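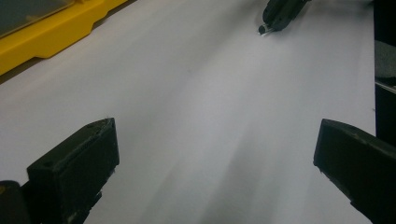 I think a work table should have one side where things live and a large part where nothing lives. My mother-in-law, Aurelia Zamfir, thinks the opposite. In her apartment every table is a shelf, and when she wants to write a letter she first moves the sugar, the radio and the medicine. At my place there is a pale surface with something yellow in the far left corner, and the rest stays free. I worked like this for two years at Umero, where we repaired small things at night, and I kept the habit.

People tell me that a bare table looks cold, as if the owner has no hobbies. I don't agree. I have too many hobbies, this is the problem! If I leave one of them out, the next one has no place to begin - and then I begin nothing and watch television.

My friend Traian Dinu bought a desk with drawers for 2370 lei and filled it in October. Now he works on the bed. I would give him simple advice: sell the drawers, keep the top. He says I am too strict. Maybe, but he still comes to my table when he has something to glue.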